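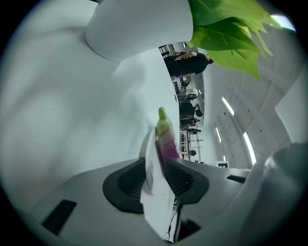 Taltutside Hand Gripper Kit: Frequently Asked Questions
Last updated November 23, 2019

What comes in the kit?
A hand-held gripper, two sets of jaw pads, a charger, a sheet of printed markers and a licence for the Zinum desktop software. The camera is sold separately.

Do I need a robot arm?
No. You record tasks by hand first. If you add an arm later, the Kiani adapter plate fits the same jaws.

What can it pick up?
Light household and office items, such as play food, cups, stationery and small packets. We don't recommend it for glass or anything with a sharp edge.

Can I use it in a working office?
Yes. Clear a desk, check the lighting is even and let your colleagues know you are recording. Anyone who may appear in the footage should agree to it beforehand.

How long does the battery last?
Two hours of steady recording. Charging from flat takes about 20 minutes longer than that.

Where do the markers go?
On the flat plate above the handle. Keep the card clean and replace it if the corners lift. 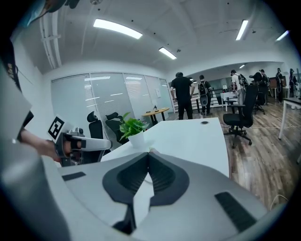
Naheed Tanoli wrote to us in September that the setup took her most of a morning, mainly the calibration, and that she would have liked the steps printed on one page. The Zinum installer now includes a one-page version.

Do you ship outside the city?
Yes, from our Urirgate warehouse. Allow 15 business days for rural addresses.

How do I order spare pads?
Quote part 456 when you email the service centre. Pads are sold in pairs. Colour can't be chosen.

Who do I contact about a repair?
Shagufta Hayat, service desk. Please include your serial number.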